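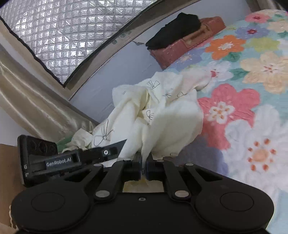 Linen and laundry: sorting light fabrics on the bed

The bed remains the best folding surface in most of the Plillholm apartments. It is wide and at a workable height, and a cover can be smoothed flat in a few seconds. Its drawback is give. A mattress sinks under the forearm, so a crease pressed by hand on top of it is softer than one pressed on a table. For T-shirts and pajamas this is acceptable. For pillowcases, finish the last fold on a hard surface.

Work in this order. Pull the cover tight toward the foot end. Put the whole load at the pillow end and take one item at a time into the middle. Open it out fully before the first fold – a sleeve left bunched inside adds thickness that no later fold removes. Thin printed cotton is best held at the shoulder seams and shaken once. Keep white and cream items in a pile of their own until everything else has been put away.

Fold lengthwise first, then across. A drawer with 105 mm of clear height takes shirts folded in thirds and stood on edge. Deeper drawers take them flat, but the lower layers tend to stay there all year.

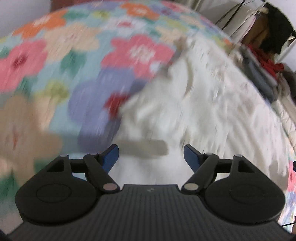
Markos Rallis wrote in to disagree with the last issue on one point. He folds nothing white on a colored cover, having once had a new blue spread leave a tint on damp pillowcases, and he now lays an old sheet down first. The sheet goes into the wash with the next load. His method adds one item to the laundry and is worth the trouble for any cover that has been washed fewer than two times.

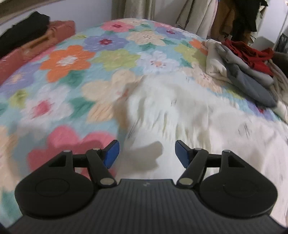 Long-pile items need separate handling. Pile that is folded hard and stacked under weight takes a set along the fold line, and brushing does not always lift it. Roll these pieces loosely with the pile outward and store them on top of the stack. Shedding is the other problem. Anything white and furry put down on a flowered quilt may leave fibers that are hard to find on a pale sky-blue ground and easier to see on the darker centers of the flowers, so check against the light and go over the quilt with a damp rubber glove, working in one direction. Do this before the folded cotton comes back to the bed.

Quilted covers should be dried flat or over two parallel lines. The next item will deal with fitted sheets. Send corrections and methods to Rekha Varghese by 10th March.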